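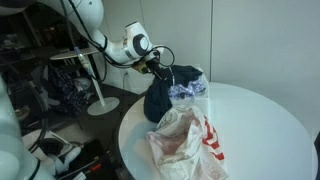 Comparing two grippers on cloth and bags: bench tips

Change one thing at a time. If the fingers are swapped, keep the arm speed, the camera position and the controller settings as they were for the last pair. Write the settings down before the first run, including the ones left at default.

Use the same cloth for both grippers. A thin printed fabric and a thick dark one behave differently enough to hide any difference between fingers. Shake the cloth out between runs and drop it from the same height. Folding it neatly makes the first pick too easy.

Plastic bags need their own column in the log. Fingers that hold a hem well may slide off a bag, and a bag that has been gripped many times goes soft and is easier to catch. We change bags after 44 picks.
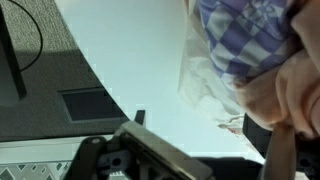
Reading time: 3 min

Wrist camera

Mount it so that both fingertips stay in view when fully open and fully closed. On our Batuvex fingers this meant tilting the bracket, and the picture now comes out rotated. Leave it rotated in the recordings and correct it in software — turning the camera in its mount between tests spoils the comparison.

Check focus at gripping distance with a piece of checked cloth. Squares show blur much sooner than plain fabric does. Things closer than the fingertips will be soft; accept that.

Hands near the fingers

Stop the arm before touching the plate or the fingers. Pausing the program from the screen is not a stop. Roll sleeves up and keep cables on the outside of the wrist, with enough slack for a full turn. Tighten the bracket screws by hand first, then with the key, and mark each head with a paint pen. Look at the marks every 60 runs.

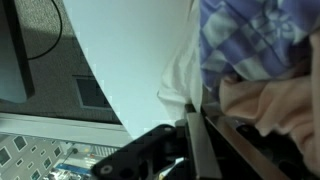 Hand close to the finger bar, with the grey plate and black bracket alongside.

Logging a run

Record a pick as good only if the cloth clears the table and stays up for 3 seconds. Anitha Hegde also notes how many layers were caught, and this has been more useful than the plain pass mark. The Warrier fingers catch two layers more often than the Batuvex ones, so they look better on lifting and worse on sorting.

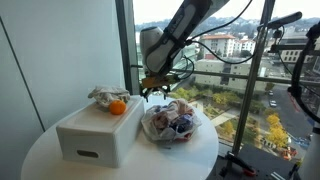
Brorkia Workshop, Gripper Testing Team

Tables by a window

Daylight moves the exposure during a long session. Lock it on the wrist camera and on any fixed camera, or run both grippers in alternate turns so each gets the same share of light. Shiny bags give white streaks that a depth camera may read as holes.

Start with the fingers open and just above the table, then lower in small steps. Put a solid item such as a lidded box next to the soft ones and run the approach once at low speed to check clearance.

Corrections to the log sheet go to Subbarao Pai. The next finger set is due in November.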